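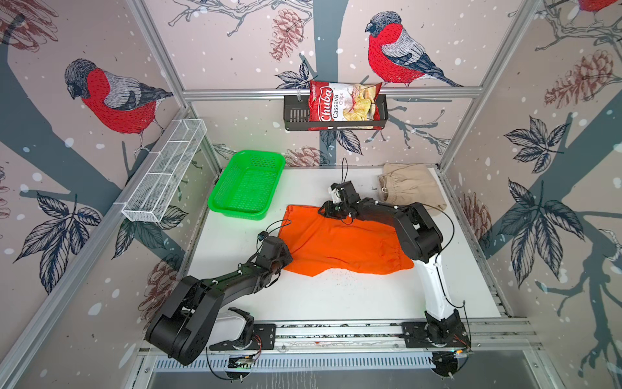

Section 4 applies to the Felodow washer installed in shared laundry rooms and covers sorting, loading and the choice of wash program. Read it together with the care label sewn into each item. Where the label and this guide differ, follow the label. Strong colors, such as the orange of the shorts shown, must be washed separately from whites and pale items for the first two washes. A gathered elastic waistband should be left relaxed when the item goes into the drum, and any drawstring should be tied.

4.1 Before loading

1. Confirm that the water supply valve is open and that the drain hose is seated in the standpipe.
2. Empty all pockets. Remove coins, pins, keys and paper tissues.
3. Close zippers and hooks. Unbutton shirts at the collar and cuffs.
4. Turn printed items inside out.
5. Sort the load by color, then by the temperature given on the care label.
6. Place small items in a mesh bag and close the bag fully.

Note: Items marked "dry clean only" must not be placed in the drum under any program.

4.2 Loading the drum

1. Open the door and check that the rubber seal is clean and free of trapped items.
2. Put items in one at a time. Unfold large pieces such as sheets and bath towels.
3. Fill the drum to no more than the line marked on the inside of the door.
4. Mix large and small items where the care labels allow. A single heavy item may cause the machine to stop before the spin stage.
5. Close the door until the latch clicks.

Caution: Do not force the door. If it does not latch, remove part of the load and inspect the seal again.

4.3 Adding detergent

Use the left compartment for prewash detergent and the right compartment for the main wash. Fabric softener is poured into the center compartment and must stay below the raised mark. The Dondura dosing cup supplied with the machine has a separate scale for soft and hard water. Residents who do not know the hardness of their water should ask the building office.

Do not place detergent directly on fabric.

4.4 Selecting a program

1. Turn the dial to the required program.
2. Press TEMP until the correct temperature is displayed.
3. Press SPIN to select the spin speed. For delicate items, select 400 rpm.
4. Press START. The door locks and the indicator remains lit until the end of the program.

To add an item after the start, press PAUSE and wait for the door indicator to go out. If water is visible above the lower edge of the door, leave the door closed.

Caution: Do not use the Hot Cotton program for items containing elastic unless the care label permits it.

4.5 After the wash

Remove the load promptly and leave the door ajar. Wipe the seal with a dry cloth. Items to be transferred to the Movholm drying cabinet must first be spun; refer to Section 6.

The drive belt is to be inspected every 3000 cycles by a service technician. Users must not remove the rear panel.

Text reviewed by Josée Beaudoin and approved by Clive Dobson, MacLeod Laundry Services. Revision date: 2022-08-18

Support > Manuals > Washers > Section 4: Sorting, Loading and Program Selection

Contact Us | © 2022 MacLeod Laundry Services. All rights reserved. | Back to top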